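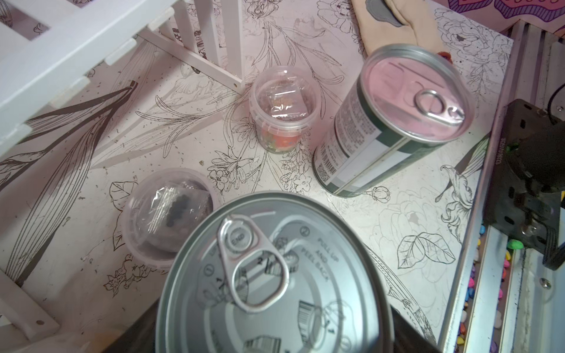

Pantry shelf swap now open on Tuesdays

The small-goods shelf at the Kendari Street hall has been rearranged, and members can start using it this week. Cans go on the lower tier and lidded cups go on top. Please keep to that order when you put things back – the cups are light and get knocked over when they share a tier with cans.

Up to 95 items came in during January, most of them canned fruit and vegetables. Pull-tab cans are the most useful to us, as many members take lunch to work and don't carry an opener. If you bring a can with a ring, check that the ring is firmly attached and the rim has no dents.
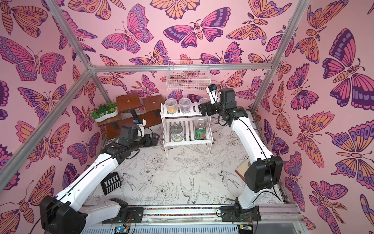 The two-tier shelf, with lidded cups on top and cans below.

Snacks and dried goods should be sealed or in a cup with a lid. Write the date on a piece of tape and stick it to the bottom. Anything open goes home with the person who brought it.

Drop-off is from 4 p.m. at the side door. Tainá Tavares keeps the sign-in sheet and can tell you what is running low. The Marras Road shelf keeps its old hours.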